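Teaching by Demonstration, Handout 4: Collecting with Hand-Held Grippers

Course notes by Ama Sarpong. Lab sections are led by Haoran Yu and Yutong Ren.

Read this before your first lab session. The first half covers why we collect the way we do, and the second half is what you need at the table. Bring a copy with you.

1. Three ways to show a task

Kinesthetic teaching. You take hold of the arm and move it through the task. The robot records its own joint angles, so there is nothing to convert afterward. The trouble is that your body is next to the arm the whole time, and it shows up in the camera views. It is also hard to do with two arms at once. Most people can guide one arm well and drag the other one behind it.

Teleoperation. You stand back and drive the robot with a leader arm or a controller. The recorded motion is motion the robot has already made, so you know it can be made. It is slow. You have little or no sense of touch, and small objects take several tries.

Hand-held grippers. You hold the gripper yourself, with a camera on it, and do the task directly. The robot is not in the room. You get close to normal hand speed and you feel the contact through the handle. In exchange, you have to work out where the gripper was at each moment, and nothing stops you from making a motion that the arm could never follow.

We used the first method in Lab 2 and the second in Lab 3. Lab 4 uses the third.

2. What gets recorded

For each gripper we keep the camera stream, the pose of the gripper over time, and the opening width of the fingers. There is also a head view. All of these have to share one clock. If the streams are 80 milliseconds apart, the fingers will seem to close before they reach the object, and a policy trained on that will close early too. Run the sync check at the start of each session and again after any cable has been unplugged.

The pose is given in the frame of the gripper at the start of the episode. For two-handed tasks we also store the pose of one gripper relative to the other. Cuiping Tang's reading from last week goes through the math. You should be able to write out the relative transform without looking it up.

3. Two-handed tasks

In a one-handed task the object is either held or it isn't. With two hands there are more cases, and you should name them in your log:

Independent: each hand works on its own object.
Support: one hand steadies something and the other acts on it.
Shared: both hands press on the same object and neither one is holding it alone.

Shared holds are the hardest to learn from. The distance between the two grippers has to stay nearly fixed while both of them move. A small error in either pose shows up as squeezing or dropping. When you demonstrate one, move slower than feels natural, keep both wrists level, and do not turn the object unless the task calls for it.

Containers with lids are a good place to practice, and a basket gives you a clear target area on the table.

Container with its lid on, and a yellow-green disc held between two grippers:

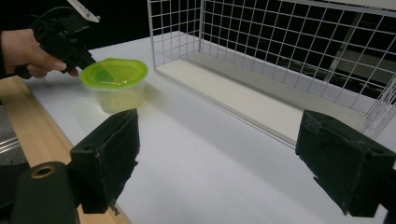
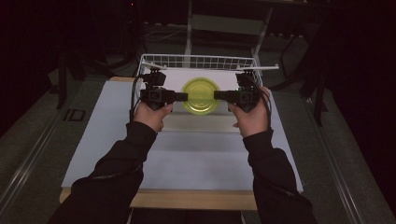 4. Rules for a good demonstration

Start every episode with both grippers in the start pose and the fingers open. Hold still for one second before you move.

Do one task per episode. If you finish early, stop the recording. Do not tidy the table while it is still running.

Keep your free fingers out of the camera's view. Do not touch the object with your hands, even to save it from falling. If it falls, let it fall and mark the episode as failed.

Stay inside the reach of the arm. The limit on our setup is 600 mm from the base mark, and the arm can physically get to 630 mm, but the last 30 mm is slow and shaky and you should not use it.

Change the starting position of the objects between episodes. Students tend to put things back where they found them. Forty episodes from the same spot will teach the policy that spot and very little else.

Failed episodes are kept, in their own folder. Do not delete them. We need them for Lab 6.

5. Checking your data

Play back each episode once before you leave. Look at the finger width plot next to the video. A closing finger should be a smooth line down to a flat section. If there are spikes in the flat section, the grip slipped or the width reading dropped out, and the video should tell you which.

Then run the replay tool, called Stamum on the lab machines. It checks each pose against the joint limits of the arm and lists the time stamps that fail. Short failures at the very start or end can be trimmed. A failure in the middle means that the episode has to be done again. Baoshan Zeng can help if the tool will not load your files, but check first that you saved both the left and right streams under the same episode name.

6. To hand in

Each pair submits 40 good episodes, the log, and one page of writing. On the page, pick one episode that looked fine to you and failed the replay check, and explain what the arm could not do. If none of yours failed, use one from the shared Dindamska folder.

Also say which of the three methods from section 1 you would choose for folding a towel, and why. There is more than one reasonable answer. Grading is on the argument.

Reading for next time: chapter 5, up to the section on time alignment. Skip the proof at the end.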